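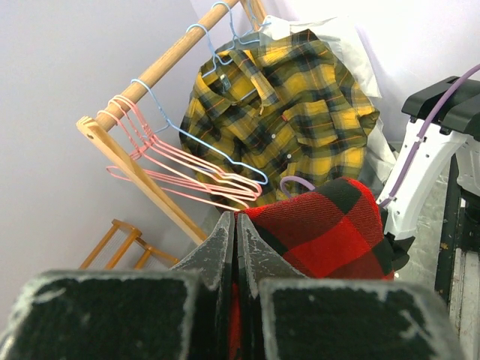
Parisi Closet Goods Opens Fall Flannel Swap in Grolangate

GROLANGATE, October – Parisi Closet Goods, the Renau-based seller of hangers, rods and hooks, has opened its fall flannel swap at the Illey Street store. Shoppers may bring in one clean plaid shirt and leave with a different one, which their families may or may not notice.
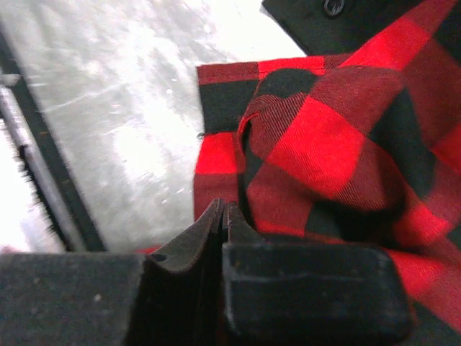 The swap began last year with 432 shirts and a single rod. This year the store has taken in 593, and the sorting table has developed opinions. Red and black buffalo check gets a rod to itself, soft brushed twill and all, and a stray thread at the hem will not disqualify anyone.

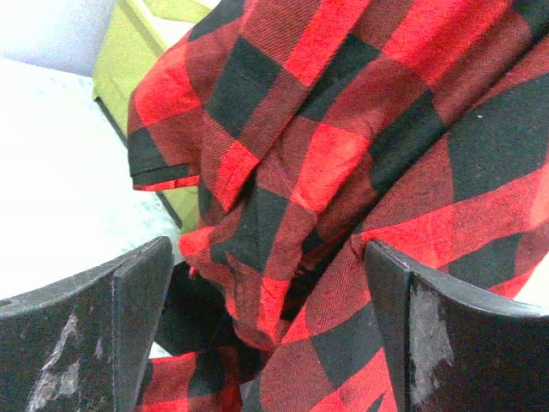

Red and black check, bunched in folds.

Every shirt is hung before it goes out on the floor. Parisi recommends starting with the collar and buttoning the top button – advice the company has printed on 1000 cards and expects to find in pockets until spring. Wire hangers are welcome. Shirts that slide off them will be rehung without comment.
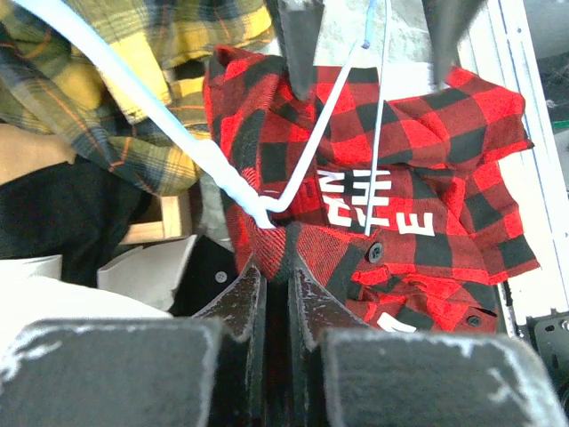 Hours and Details

The swap runs through the end of October, 10 a.m. to 6 p.m., at 26 Illey Street, Grolangate. There is no charge. Lettered and printed flannels are accepted, as are yellow plaids. Vests will be considered.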